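Tips > Kitchen > Tea and Coffee

Getting a better pot of tea at home

I drank flat, bitter tea for years before I worked out that the trouble was mostly my own impatience, so do learn from me! Fill the kettle fresh each time, and swirl a little hot water round the pot first – a cold pot steals a surprising amount of heat. For a black leaf I use one rounded teaspoon to each cup and leave it 3 minutes by the timer. Green tea wants water that has sat off the boil for a bit.

Keep the leaves in a tin with a tight lid, well away from the spice shelf (my October batch of Wutholm Breakfast tasted of cumin until it was gone).

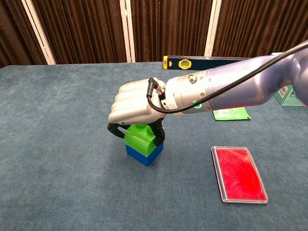

Stacked blocks on the blue-gray tabletop.

For a stained pot, try a spoonful of baking soda in hot water, left overnight and rinsed twice.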